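Reference > Local History > Crime and Courts > Hetdale Poor Box Theft

Reading time: 3 minutes

Hetdale Poor Box Theft

The Hetdale poor box theft was a case of embezzlement in the town of Hetdale, in which a clerk of the parish charity was found to have taken money meant for poor families. The charges were brought in May 1713. It is the oldest case of theft by an official in the town records for which both the complaint and the judgment still exist.

Background

The charity gave out bread money and firewood during the winter months. Its income came from a locked oak box at the church door and from the rent of two fields on the Tandov road. The box had two keys. One was kept by the minister and the other by the clerk, and the rules said that both men must be present when it was opened. In practice the clerk, Henrike Albers's ancestor Joost Albers, often opened it alone - the minister was old and did not like to walk to the church in bad weather.

Discovery

The first complaint came from a widow who had been promised firewood and did not get it. When the town council asked to see the account book, it found that 9 pages had been cut out. Albers first admitted to taking 30 shillings, which he said he had planned to return after the harvest. He was charged with this amount and allowed to stay in his house. 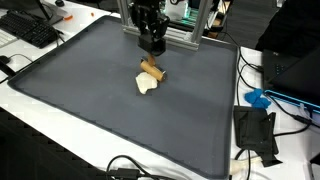
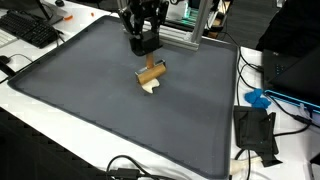 Why was the charge changed later?

A second account book was found at the mill in Dovura, where the rents from the fields were paid. It showed payments that had never been written in the main book, and the missing total rose to nearly 200 shillings. The council then withdrew the first charge and wrote a new one, which covered both the box and the rents.

Trial and judgment

The hearing took place in the upper room of the market hall and began at seven in the morning. Albers did not deny that he had received the rents, but he said that part of the money had been spent on repairs to the church roof. The roofer was called and said he had been paid by the minister. Albers was ordered to pay back the full sum and was not allowed to hold any office in the town again. His house was sold to cover the debt. The records do not say where he lived afterwards.

Later research

The papers were thought to be lost until the archivist Garba Bassey found them in a bundle of tax lists. Hye-jin Kwak made the first full copy of the judgment. Morenike Tamuno has argued that the minister also knew about the missing rents, and points to a letter in which he asks the miller to "be patient in the matter of the book". Henrike Albers, who has written a history of the family, does not agree with this reading - in her opinion the letter speaks of a borrowed prayer book.

See also: Dovura mill; Tandov road; Parish charities of Hetdale

Contact the editors | Copyright Hetdale Local Reference | Back to top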